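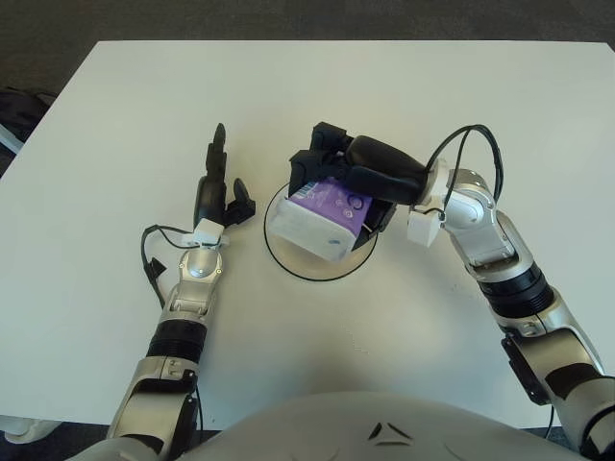

Plateau blanc mat : traces grises et marques brillantes, comment le nettoyer sans l'abîmer ?

Posté dans Mobilier et surfaces, mardi, 9 h

Bonjour,

J'ai une grande table rectangulaire blanche, surface lisse et légèrement mate, qui sert de plan de travail dans une pièce à moquette gris foncé. Je l'ai achetée d'occasion, sans notice ni facture, et je ne connais donc pas exactement le matériau du plateau. Sous la table il y a une étiquette Skolura à moitié arrachée, le reste est illisible.

Mon problème est double. D'abord des traits gris fins qui apparaissent là où on pose et fait glisser du matériel. Ensuite, à deux endroits, la surface est devenue plus brillante que le reste. Je pense que c'est ma faute, j'ai frotté assez fort avec le côté vert d'une éponge en mars. On ne le voit qu'en lumière rasante, mais une fois qu'on l'a vu on ne voit plus que ça.

J'ai essayé l'eau tiède avec un peu de liquide vaisselle : les traits pâlissent mais ne partent pas. Je n'ai pas osé l'acétone. La gomme magique est-elle une bonne idée ? Et peut-on récupérer le mat sur les deux zones lustrées ?

Autre contrainte, je ne peux pas sortir la table, et je préfère éviter de faire couler un produit sur la moquette, qui est collée.

Merci d'avance.

Zamdale

Wumbei
Réponse acceptée, 14 votes utiles

Les traits gris sont très souvent un dépôt et pas une rayure. Un objet métallique qui glisse sur une surface blanche un peu mate y laisse de la matière, comme un crayon sur du papier. Pour vérifier, passez l'ongle en travers du trait. Si l'ongle n'accroche pas, il y a de bonnes chances que ça parte.

Ce que je fais sur ce type de plateau :

Dépoussiérer à la microfibre sèche. Les grains qui restent vont rayer dès que vous frotterez.

Laver à l'eau tiède avec quelques gouttes de liquide vaisselle, chiffon bien essoré, puis rincer avec un deuxième chiffon et sécher.

Mettre un peu d'alcool isopropylique sur un chiffon blanc et passer sur les traits, sans appuyer. Faites l'essai sous le plateau ou près d'un pied, et attendez que ce soit sec avant de juger. Si le chiffon se colore en blanc ou si la surface devient collante, arrêtez tout de suite : c'est une peinture ou un vernis qui ne supporte pas l'alcool.

S'il reste quelque chose, une pâte de bicarbonate et d'eau, très liquide, du bout du doigt à travers un chiffon doux. Quelques passages, pas plus.

Versez toujours le produit sur le chiffon et jamais sur la table, vous n'aurez pas de coulure. Une vieille serviette au sol le long du bord où vous travaillez suffit pour la moquette. Aérez la pièce pendant que vous utilisez l'alcool.

Pour la gomme magique, non. C'est un abrasif fin, et sur du mat elle produit exactement les marques brillantes que vous décrivez. L'acétone, non plus, tant que vous ne savez pas ce qu'est le plateau.

Les zones lustrées, c'est moins bon. Le relief microscopique qui donne l'aspect mat a été écrasé ou usé, aucun nettoyant ne le remet. Un résidu de savon peut aussi donner cet effet, donc rincez d'abord deux fois à l'eau claire et regardez à nouveau. Si ça brille toujours, il faut vivre avec ou couvrir.

Drunham
2 votes utiles

Même souci au bureau sur une table blanche. On a fini par poser un sous-main à l'endroit où on travaille, 50 cm de profondeur, et les traces ne reviennent plus. Le nôtre a coûté 46 euros, il y en a jusqu'à moitié moins cher mais ils gondolent. Prenez-le sans dos en caoutchouc noir, le premier avait laissé une ombre jaune sur le blanc.

Sinon le dentifrice marche très bien.

Commentaire de Wumbei

D'accord pour le sous-main. Pas d'accord pour le dentifrice, c'est abrasif aussi et vous allez agrandir la zone brillante.

Commentaire de Zamdale

Merci à vous deux. L'ongle n'accroche pas. Essai à l'alcool fait sous le plateau, aucune réaction, puis sur les traits : presque tous sont partis, il en reste un près du bord long. J'ai rincé deux fois les zones brillantes. L'une a nettement diminué, c'était donc en partie du savon. L'autre n'a pas changé. Je mettrai un sous-main dessus, et des patins en feutre sous ce que nous déplaçons souvent.

Commentaire de Wumbei

Pensez à changer les patins de temps en temps, le feutre ramasse les grains et finit par rayer comme le reste. Pour le dernier trait, retentez l'alcool en laissant le chiffon humide posé dessus une minute avant d'essuyer.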